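**Felt** is a cloth made without weaving, knitting, or any thread at all. Loose fibers, most often sheep's wool, are pressed and rubbed together until they lock into a single mat. It is one of the oldest fabrics people have made, and it is still wonderfully simple: wool, water, soap, and a lot of pushing!

## How it works

Each wool fiber is covered with tiny scales that point toward the tip. Warm water and soap help the fibers slide past one another, and the scales keep them from sliding back. With every rub the fibers creep deeper into the mat, which shrinks and thickens as it goes. A loose pile of wool as tall as a loaf of bread can end up as thin as a slice of it.

Plant fibers such as cotton have no scales and won't felt by this method. Many synthetics can be matted with barbed needles instead, and most craft-store felt is made that way (it is cheap, bright, and fine for school projects, but it pills quickly).

## Wet felting

The maker lays out thin layers of combed wool, each one crossing the layer before it. The pile is wetted, soaped, and rolled up in a mat or towel, then rolled back and forth, turned, and rolled again. Once the fibers hold together, the piece is fulled, meaning it is worked harder and hotter until it shrinks to its final size. Seven thin layers make a sturdy slipper sole.
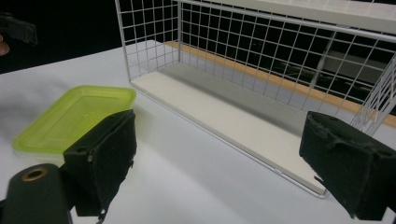 Fulling is the stage beginners tend to cut short, and it makes a huge difference. Well-fulled felt can be cut anywhere with scissors and will not unravel, so hats, boots, and bags need no hems. It also muffles sound, soaks up liquid, and holds warmth, and that mix of talents has taken it into pianos, saddles, tents, and pen tips.

## Felting in Mellholm

The town of Mellholm has a lively felting tradition built on the coarse gray wool of its hill flocks. Its one surviving workshop, Talpur, still fulls by hand and makes almost 1000 pairs of boots a year. Its March open days draw felters from as far off as Platthorpe, and visitors can try the long rolling table for themselves (wear old shoes, the floor gets soapy).

## Care

Wool felt should be brushed and aired often and washed seldom. Cool water and a gentle squeeze are enough. Hot water and rubbing will start the felting again, as anyone who has shrunk a favorite sweater knows.

## See also

- Fulling
- Needle felting
- Wool grading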